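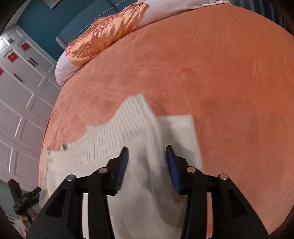

Fig. 6 – Knit garment between the finger pads

Support > Hand-Held Grippers > Firnitz Pair > Faults and Safety

We use cookies to remember your language and region. Accept / Manage settings

6.3 Garment snagged or not released

A snag is the most common fault with ribbed and coarse knits. A loop of yarn works its way past the edge of a pad and catches on the linkage behind it. The fingers then stop short of fully open, and the display unit shows code 44.

CAUTION: Keep your free hand clear of the linkage arms while the gripper is switched on. The arms can close without warning once a snag gives way.

1. Stop the fold. Hold both grippers still and do not pull against the fabric.

2. Lower the garment until its weight rests on the bed or table.

3. Ease off the trigger slowly. If the fingers open, go to step 6.

4. If they stay shut, switch off the gripper and wait 30 seconds for the drive to relax.

5. Spread the fingers by hand and lift the yarn off the linkage, working from the pad side. Do not cut the yarn while it is under tension.

Note – If the second gripper is holding a corner, leave it closed until the first is free. Letting go early can drag the snag deeper.
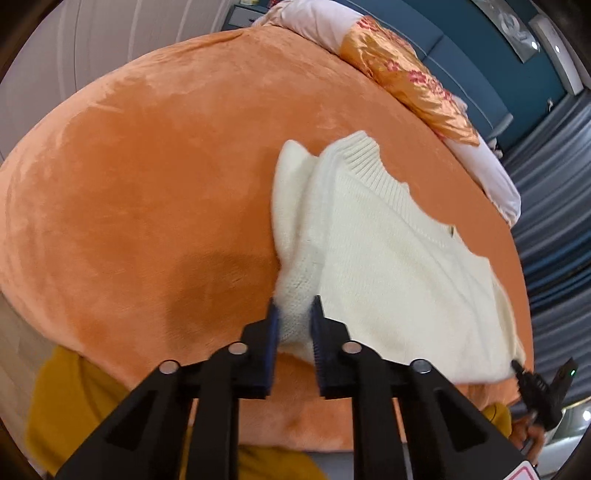
6. Check both pads for lifted edges or trapped fibre. Clear fibre with the dry brush from the Astico kit. Replace a pad that has come away at any point.

7. Check that each pivot turns freely. A stiff pivot gives the same code as a snag.

8. Switch on and open and close the gripper 11 times with nothing between the pads. If code 44 comes back, take the unit out of use and record the fault as type 61 in the service log.

Tags and labels can catch in the same way. Turn them under the garment before gripping, or take hold further along the hem.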